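Clullitz Mug and Side Plate Set

Sometimes all you want is one good mug and one good plate, and that's how this little set came about. The mug is a deep matte teal with a nice open handle, and the plate is a soft lavender, round and plain, just right for a bun or a slice of toast (or two, we won't tell!).
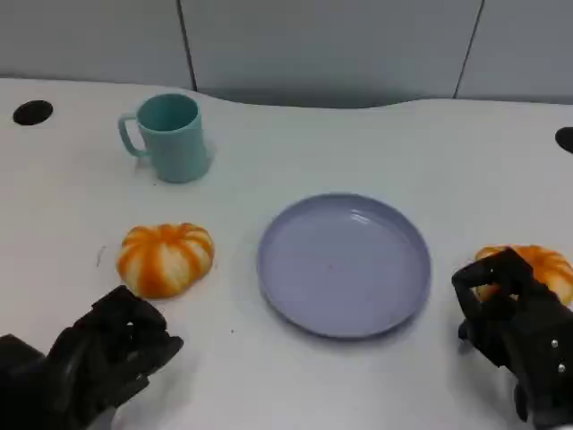 Clodagh Cullinane wrote to us in December that she had bought the set for her sister and ended up keeping it – the handle suits her stiff fingers, and the plate holds a big cinnamon roll with room left for butter.

We pack each set by hand in plenty of paper, and it usually leaves our shop within 5 days. If you'd like a second plate, just add a note at checkout and we'll gladly see what we have on the shelf.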